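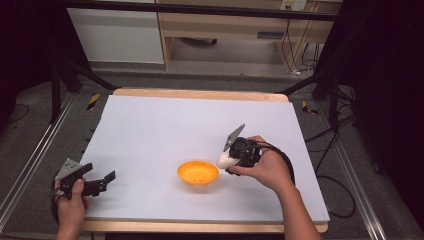
Melamine Tableware: Care and Use FAQ

Home | Bowls | Plates | Care | Contact

Can Morska bowls go in the microwave?
No. Melamine absorbs microwave energy and can crack or blister. Heat food in glass or ceramic, then transfer it.

Are they dishwasher safe?
Yes, on the top rack. Select a cycle without heated drying. Abrasive powders dull the surface and should not be used.

How are stains removed?
Mix 4 teaspoons of baking soda with warm water to form a paste. Apply for 10 minutes and rinse. Do not use chlorine bleach.

Is a chipped bowl still usable?
Remove it from food service. The exposed core takes up moisture and cannot be resealed.

What is the minimum trade order?
40 pieces per color. Mixed sizes are accepted within one color.

Do the Ríos lids fit older bowls?
Only bowls sold from April 2019 onward. The earlier rim is wider.

Comments

Hortensia Espinoza: The paste worked on turmeric. Tomato took two rounds.

Wálter Benavides: Does the lid rule apply to the small size too?

Hortensia Espinoza: Yes, mine are small and the old ones don't close.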